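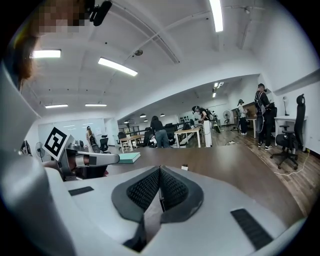
Site meeting, Grulludmont, June

Present: Radebe (chair), Molefe, Ghanem, Joubert. Apologies: Tavares.

1. Pitches. Molefe reported 82 bookings. Ghanem asked how many had paid a deposit. Figure not available.
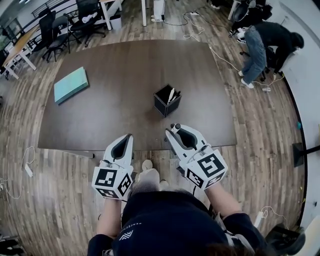
2 min read

2. Safari tents. Fellier promises delivery in five weeks. Joubert noted they promised that last year too. No order until a date is in writing.

3. Pool heating. Wakstead quote looks low. Radebe doubts it covers labor. Ghanem to ask.

Closed 4:20 pm.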